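Home | Posts | Workshop notes | About | Contact

Print this page | E-mail this page

Reading time: 4 minutes

Setting up the two-arm bench again

2 December 2025

The right arm came back from Tolham with a new wrist motor, so I have spent most of the past few days putting the bench back to how it was in July. I am writing it down this time. When I took it apart I relied on memory and a few pencil marks, and the pencil marks had been wiped off by the time I needed them.

The fault was in the wrist roll. It would hold position with nothing in the gripper, then sag a little as soon as it picked up anything with a handle. Clem Tuhiwai thought it was the gearbox. I thought it was a setting. It was a worn motor, and neither of us had suggested that. The repair note from Tolham gave the hours on it as 3770. The left one is at 4000, so I have ordered a spare from Lekmont and put a line in the logbook to check it for play every week.

Refitting the arm is simple but slow. The base plate goes down first with the bolts finger tight. Then the arm goes on, then you bring it up to its home position by hand with the power off, and only then tighten the base. If you tighten the base first you find the plate is slightly twisted and you have to start over. I did it in the wrong order in the summer and lost an afternoon.

Cables took longer than the arm did. The camera lead has to have enough slack for the wrist to turn all the way in both directions, but a long loop catches on things. I left a short curve from the camera down to the arm and tied it once. Hongmei Cao uses two ties. I have gone back to one after the second tie pulled a plug half out of its socket, and it took me an hour to find out why the picture kept dropping.

The cameras themselves each sit on a bracket on top of the arm. They need lining up again every time the bracket is loosened, even if it looks as though nothing has moved. The routine is the printed board, 7 positions, and then the script. My first go on the right arm gave a poor result. The board had a bend in it. I taped it to a piece of glass from an old picture frame and ran it again, and the numbers came out close to what we had before the repair.

After that I did the gripper force. The fingers close until the current reaches a limit, and the limit is just a number in a file. Ours was 947 on both sides. With the new motor fitted I left the gripper alone to begin with, but Qianru Luo pointed out that the repairers had cleaned and greased it as well, so the old figure might now squeeze harder. She was right. A ripe tomato showed it straight away. I brought the right side down in small steps and wrote the final value on a bit of tape on the power supply, as well as in the file.

The test job is the kitchen one we always use, a lemon in the left gripper and a peeler in the right, both held over a wire strainer on the table. It is a good check of the whole bench. The lemon is round and wants to roll out if the fingers close off centre. The peeler has a smooth handle and will tip if the wrist is weak, which is the fault I sent the arm away for. Start with both arms slow. I keep the speed low until they have gone through the full set of moves and I have watched the gap between the grippers each time.

Things I still have to do: wipe the table properly, as there are smudges in the middle that I keep meaning to get off. Hang a blind, as the window side gets too bright in the morning and the cameras struggle with it. Relabel the leads. Ask Crescencio Zabala for the Mollah adaptor he borrowed, or buy another.

The finger pads are next on the list after those. Shengli Pan has a set from Londik that he says grip better on smooth plastic, and he is bringing them over when he has a free day. I will try them on the right arm first and leave the left as it is, so there is something to compare against. 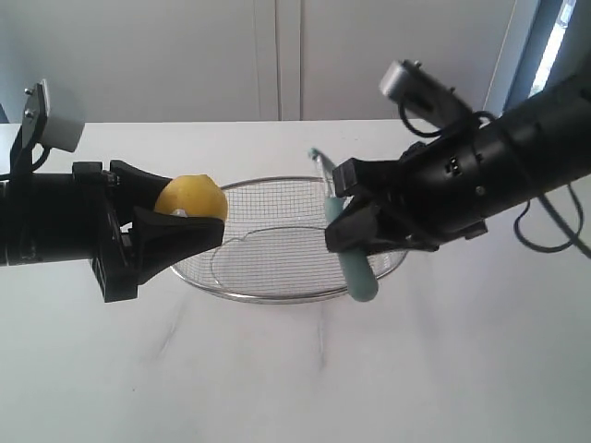

If the pads are any thicker than the ones on there now, the closing position will have to be set again too, and I will add the new value to this post once I have it.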